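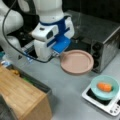

[gandow-users] Re: Nightly export stops at the same row

List: gandow-users
Subject: Re: Nightly export stops at the same row
In-Reply-To: message 6 in this thread

> We run Gandow on a small server and export the parts table to CSV every
> night at 2. Since the last upgrade the file ends after row 724. There is
> no error in the log and the exit code is 0. Running the export by hand
> gives the same file. The table has far more rows than that.
>
> I have already tried:
> - rebuilding the index
> - a larger read buffer
> - exporting to a different disk
>
> Is there a row limit in the new version that I missed in the notes?

There is no row limit. The exporter reads until it gets an empty batch, and the old and new versions disagree on what counts as empty.

In the old version a batch was empty when the database returned no rows. The new version applies the row filter first and then checks the length. If every row in a batch is filtered out, the length is zero and the exporter treats it as the end of the table. It closes the file cleanly and returns 0.

Your config has a filter on the status column. My guess is that you have a long run of retired parts right after row 724 of the output. With the default batch size of 15 it only takes 15 of them in a row, aligned to a batch boundary. The read buffer setting does not change the batch size. They are separate options with similar names, and the manual page for the first one does not mention the second.

To check, run the export with the filter line commented out and send the output to a scratch file. If that file contains the whole table, you are seeing this bug.

Two ways around it until there is a fix:

1. Raise export.batch_rows above the length of the longest run of retired parts. Memory use goes up with it. On narrow tables like yours I would not worry.

2. Move the filter into the source query. The database then does the filtering and the exporter never sees the dropped rows. We do this on the Pruvov and Amadi databases and have had complete files every night.

I prefer the second. The first one breaks again as soon as somebody retires a large block of parts.

One more thing to look at. If you load the CSV into Flirano, it compares the incoming file with the previous one and marks missing rows as deleted. A short file will look like a mass delete on that side. Turn off the delete pass before the next scheduled run, and turn it back on after you have loaded one full file.

The zero exit code is a separate problem. I will open a ticket asking for a final row count in the log so a script can compare it with the source. If you can post the filter line and the output of "gandow export --plan", I will attach both to the ticket. Please remove the connection string first.

_______________________________________________
gandow-users mailing list
To unsubscribe, send a message with the word "unsubscribe" in the subject line.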